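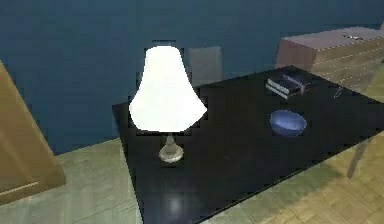 My uncle was in the army for most of his working life, and when he came home for good he brought one metal trunk and a habit of getting up before five. I was thinking of him this week because the news is again full of talk about how many soldiers should go to the border posts, and for how long.

When I was a child we lived in Tarar, a small town under the hills. In the year 2000 his unit was moved from Meltotgate to a post much higher up. On the radio they said "a limited movement of troops." For us it was not limited. Over half of the men on our street were gone by September, and my aunt was alone with 3 children and a shop.

I do not want to write about whether that decision was right. I have read many opinions and I am not a military man. But I notice that the people who discuss numbers on television speak very little about rotation. A soldier can accept a hard place if he knows the day he will leave it. My uncle was told two months. Then it was extended, and then again, and the letter that explained it arrived after the second extension had already begun.

Last month I spoke about this with Hammad Rajput, who served in the same area some years later. He told me the food was better in his time and the telephone also, but the dates were still changing. "You stop telling your mother the date," he said. I have not stopped thinking about this sentence.

Uzma Mengal wrote to me after my last post and asked if the families received some support. In our case, a little. There was an office in Meltotgate where you could ask questions on certain mornings, and the clerk there was kind – he knew my aunt by name – but he did not have more information than the radio.

If the new plan goes ahead, I hope somebody will write the return dates on paper and keep to them. My uncle does not agree with me on this. He says an army cannot promise dates, and that I have become soft from living in the city. We will continue the argument when I visit him for Eid.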